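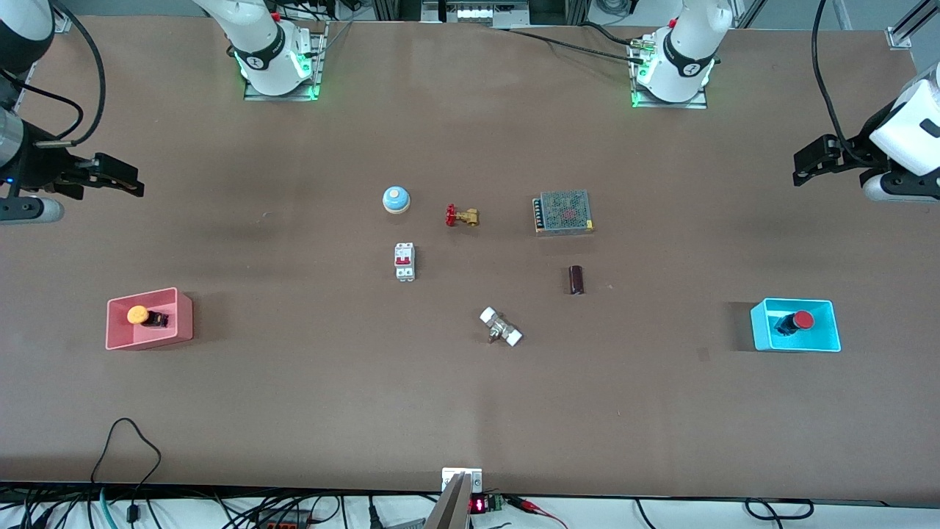
The two-arm bench at the Grornmont workshop, with the parts set and both trays out.

Progress report to the Buenaventura small grants desk
November 21, 2020
Reading time: 3 min

Since the May report we have gone from one working arm to two, and I am very happy to be writing this one! The short version is that both arms are bolted down, both grippers open and close from the same program, and we have begun sorting real parts. The longer version follows, with the money at the end.

Mounting. Each base sits on its own metal plate at the back of the table. We had planned a single shared plate, and I still like the idea on paper, but with separate plates we can shift one arm without having to recalibrate the other. The left plate has already been moved once and it took an evening. The arms reach in from opposite sides and meet over the middle, where most of the work happens.

Parts. You asked in May what the arms would handle once we were past foam blocks. We now have a set pulled from the workshop's own spares drawers: push buttons, an emergency stop button with a yellow cap, a small brass gate valve with a red handwheel, a circuit breaker, a capacitor, a power supply with a mesh top, and a pipe fitting. They are a wonderfully awkward bunch. The capacitor stands upright and tips if a finger brushes it, and the valve can be picked up by the wheel or by the body, which gives two quite different grips. The pink tray goes on one side and the cyan tray on the other, and the job is to get the right part into the right tray.

Software. The arms run on Prurkia, the control program we started at Cirniton two winters ago (before the roof work pushed us out). It used to drive one arm at a time. It now keeps a shared map of the table and makes one arm wait if the other is in the middle. The waiting is too cautious at the moment and a full sort is slow, but I would much sooner speed up a polite machine than repair a rude one.

Problems. Cables! There are a lot of them on the floor under the front of the table and a few loop across the top, and we lost 2 sessions to a connector that had worked itself half out. Strain relief and a proper cable tray are next on the list. The power supply is also close to the limit of what the grippers can hold level, so for now it gets nudged along the table.

Money. Of the grant, $700 is unspent. I would like to put it toward the cable tray and a spare set of gripper fingers, if that still fits the terms. Please let me know either way before I order.

Next. 3 things before the next report: tidy the wiring, shorten the waiting, and run a full sort with someone other than me at the keyboard. You are welcome to come and be that someone.

Antigoni Dimitriou
Grornmont shared workshop

Comments (2)

benchrat: Great to see the second arm in. Are you using the same grip force for the valve and the capacitor, or does each part get its own setting?

Lou P.: Velcro ties every foot or so got us through until we could afford a cable tray. Would love to come by for the full sort.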